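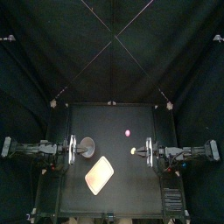 Photo: Tiina Ojala

GAME 429: Platformer Mechanics
Unit 5 handout - Jumping, Landing, and Knowing Where You Are

Read this before lab. Lab is in room 114, and yes, the door sticks. Bring a working build of your Parkaler project, meaning one that starts.

1. The jump is a promise

When a player presses the button, they expect the character to leave the ground now. Most of your first builds will disagree. The usual cause is a charming wind-up animation that plays before any upward speed is applied. Last term's record was 14 frames of crouching. The artist was proud of it. Playtesters described the character as "reluctant."

Apply the upward speed on the frame you read the input and let the animation catch up. Squash the character on the way up if you must. Players will forgive a strange knee far sooner than they will forgive a late jump.

Terms you should be able to define:

Coyote time: a short grace period after walking off a ledge, during which a jump still works.
Jump buffer: a short memory for a button pressed just before landing.
Variable height: letting go early cuts the jump short.
Air control: how much the player may steer after takeoff. Physics says almost none. Ignore physics.

2. Falling is half the job

A jump with the same gravity going up and coming down traces a lovely, even curve and feels like the moon. Raise gravity on the way down. In Kikon this is the "fall scale" field, which ships set to 1 and is left at 1 by everyone who skips this section.

Cap the falling speed too. Without a cap, a long drop can carry the character straight through a thin floor between one frame and the next, and then your level designer gets an email. If you need a really fast fall, use swept collision and check the whole path. 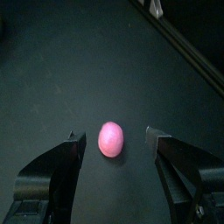 Depth is where 3D platformers lose people. A player looking at a flat screen has no reliable way to tell whether a floating character is above the near platform or the far one, so you have to tell them. The cheapest way is a drop shadow. Look at the pink ball: it has no markings or seams to help you, but the soft dark patch underneath, spreading down and to the right, settles the matter of whether it is resting on the table. Your hero needs the same service in mid-air, with one difference. Put the game shadow straight down from the character's feet, whatever your lighting artist has planned for the sun. A handsome slanted shadow is wrong about where you will land.

Some practical notes on drop shadows:

Cast one ray down from the center of the character, and draw a dark disk where it hits.
Shrink or fade the disk with height, but never all the way to nothing.
Ignore pickups and enemies in the ray test, or the shadow will hop onto every passing coin.
At ledges, clip the disk to the surface. A shadow hanging over empty air is a lie, and players act on it.

3. Case study: Drodville

We will play the second level of Drodville in class, first with the shadow turned off and then with it on. Keep your own tally of missed landings in each run. Pay attention to the camera while you do this. It tilts down slightly during long jumps, and most people never notice until it is disabled, at which point they blame the controller.

For contrast, try the opening of Nadar. It has no drop shadow at all, and mostly gets away with it by keeping the camera high and the platforms wide. Write down the one spot where it doesn't get away with it. You will know it when you have fallen off it a few times.

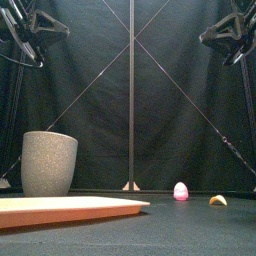
4. Lab exercise (55 minutes)

Start from your Parkaler build and work in this order:

a. Move the jump impulse to the input frame.
b. Add coyote time and a jump buffer, each as a number you can edit while the game runs.
c. Raise the fall scale until it feels too heavy, then back off a little.
d. Add a drop shadow using the notes in section 2.
e. Trade seats. Watch someone else play your build without speaking. This is the hard part.

Hand in the build and one page listing your final values, with a sentence on why you stopped at each. "It felt good" is acceptable once.

5. For next time

Read the Kikon manual pages on camera volumes. They are short and contain one diagram that is upside down. Moving platforms start in Unit 6, so fix your ground check before then.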